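Progress report, second period
Laundry automation at the Nellport house
16 February 2019

The arm has now been on the day shift for 3 months. It unloads, it sorts towels from everything that is a nuisance to sort, and it has a habit of stopping dead when it meets a fitted sheet. The staff have the same habit, so we have not logged this as a fault.

Loads handled from start to finish without a person stepping in: 631, out of 1054 attempted. The grant plan asked for half, and we are past that. The remainder were mostly sheets, plus one bad week in August when the Vurkis software update made every sock a towel.
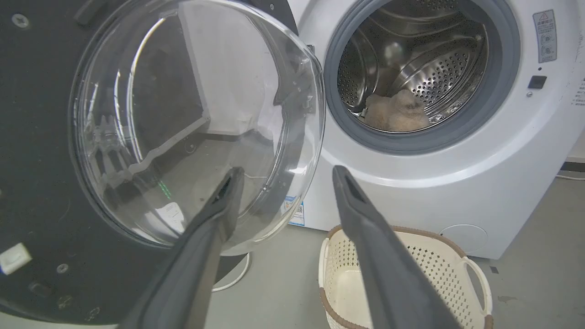
Unloading at the front-loader, door open, with one soft tan item in the drum and the basket on the floor.

As for the people, all 4 laundry attendants are still employed, as promised. Bending and lifting at the drums is down, and two of them report better backs. What has gone up is waiting. Someone has to be near enough to press Resume, and standing near a machine in case it needs you is duller than doing the wash. We had budgeted for training and forgot to budget for boredom.

The attendants asked to set the day's order of loads themselves, a job the Aravau scheduling screen had quietly taken over. They got it back in the second month and complaints dropped. So did the number of times the arm was found switched off at lunch.

Next period we will try the night shift at the Zawadzka Street site, where the floor is less even and the opinions are stronger. Spending is on plan apart from baskets. We are asking to move the unspent travel money to cover more of those.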